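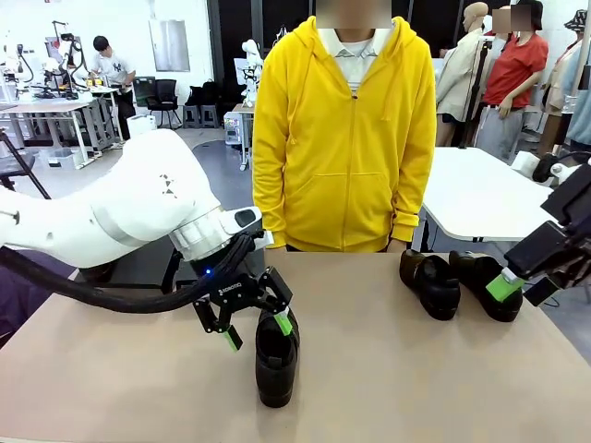

黑皮鞋怎么理：访Clestness鞋柜主管安东尼娜·瓦西连科

Clestness出租正装，西服、外套、衬衫、皮鞋都有，客户多半是乐团、酒店和办婚礼的人家。安东尼娜·瓦西连科（Antonina Vasylenko）管鞋。她管的鞋眼下登记在册的有3,779双，其中黑色男式皮鞋643双，周转最快，也最容易弄混。

我们的谈话从桌子开始。她对桌面颜色有要求，要浅的。“黑鞋放在深色桌面上，鞋底边沿那一圈看不清。浅米色最好，白的反光，看久了眼睛累。”她以前在Malberg的仓库做过，那里用的是深灰色的橡胶台面，晚班的时候错配的鞋比白天多。她到Clestness之后提的第一个要求就是换台面，等到四月份才换成。

鞋上了桌，先立正，鞋口朝上。她说很多新来的人习惯把鞋侧过来看底，看完就那么躺着放，下一个人接手时又得扶一遍。拿鞋的位置也有规矩：捏后帮，也就是脚跟上方那一圈。鞋头和鞋面擦过油，手指一按就是一个印子。

“后帮本来就硬，里面有衬，受得住力。可是也不能往下压，压几次就塌了，塌了的鞋客人一穿就知道。”

我问她怎么判断后帮塌没塌。她说把鞋跟朝着自己，两只并排放，看上沿是不是一样高。差一点点没有关系，能看出来的就挑出去修。鞋口张得大的，里面的衬里要翻看一下，后跟那一块最先磨破。

左右配对

配对是最费时间的一步。同一个款式、同一个尺码，库里可能有几十双，还回来的时候常常是散的，尤其是乐团，一个箱子装回来，谁的都有。

“尺码印在里面，磨掉的很多。我们在鞋舌下面另外写编号，左右脚同一个号。”她说，“先看号，再看鞋跟磨损，最后看皮子的颜色。黑也分好多种黑，买来的时候一样，穿两年就不一样了。”

负责外勤的罗斯季斯拉夫·胡楚利亚克坐在旁边，补充说皮子颜色要在日光下看，灯下看不准。安东尼娜不同意。她认为只要灯固定，每次都在同一张桌子上看，就不会出错，换地方看才会出错。两个人为这件事说了好一会儿，最后也没有说到一起去。

配不上对的单鞋放在架子最下层，留到季末。有些会等到另一只，大多数等不到。以前的主管弗拉基米尔·卡尔片科把单鞋全部留着，攒了大约2箱，安东尼娜接手后清掉了一半，剩下的拆鞋跟、拆鞋带，给别的鞋修补用。

鞋和衣服一起看

他们有时会把衣服套在假人身上，再把鞋拿过来比。她觉得米色外套配黑皮鞋是可以的，前提是裤子颜色压得住。客户里有人坚持要棕色，库里棕色不多，只能先登记。

“假人只能看上半身的样子。裤脚盖住鞋面多少，要真人站着看，胳膊放下来，站直。坐着量的都不准。”

擦鞋

她的做法很简单：先用马毛刷把浮灰刷掉，沿条的缝里用旧牙刷；然后薄薄上一层鞋乳，放一刻钟，再刷一遍；最后用棉布收光。硬蜡只上鞋头和后跟，鞋面弯折的地方不上，上了会裂出白纹。

鞋撑用杉木的，出库前取出来。她试过塑料的，便宜，但不吸潮，还回来的鞋里面有味道。供货的是Rissanen，去年涨过一次价，她正在找第二家。

鞋油不能直接往皮子上倒，要倒在布上。“每个来上班的人我都讲一遍，每个月还是能看到有一双鞋面上有一块深的。”

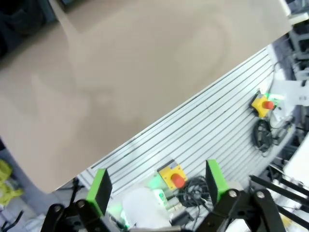 台面和垫板

除了浅色桌子，还有一种台面是铝型材拼的，一条一条的槽，结实，夹具好固定。安东尼娜对它的评价不高不低。

“东西放在上面稳，但是槽里存灰，存碎屑，也存鞋钉。鞋直接放上去，底边会硌出印子。要放鞋就得先垫一块板，板要平，边要顺，不要有毛刺。”

米黄色的板子用久了会有淡淡的脏印，她觉得无所谓，擦得掉的擦掉，擦不掉的就留着，只要不掉色到鞋上。她在意的是板子放没放平。一头翘起来，鞋立在上面就会往低处滑，所以放鞋之前先用手掌按一下四个角。

线的事她讲得更多。黑色的线缆要盘起来，放在台面上也好，挂在边上也好，总之不能横在人要伸手的地方。红帽黄底的急停按钮周围也不许堆东西，鞋盒不行，抹布也不行。“看得见，够得着，就这两条。”

槽的清理她交代得很细：先用窄头吸尘器顺着槽的方向吸，再用竹签裹布走一遍，不用水。西尔万·肖万是Brestside那边的木工，给她做过一把专门的刮片，宽度正好卡进槽里，后来丢了，现在还是用竹签。

下班以前

收工的顺序写在一张纸上，贴在门后，纸上的日期是20年8月31日，到现在没有改过。先把配好对的鞋上架，鞋头朝外；没配完的留在托盘里，盖一块布；刷子在桌边磕干净，按黑色和棕色分开挂；桌面用微湿的布擦一遍，再用干布。垫板竖起来靠墙放。

我问她有没有哪一步可以省。她想了一下，说盖布那一步省过，第二天鞋面上一层灰，又得从刷子开始。

米罗斯拉夫·赫里岑科是今年进来的，跟着她学配对。我走的时候，他正在抄一张编号单，有个号看不清是1还是7，拿过来问她。她让他去把鞋拿来再看一遍。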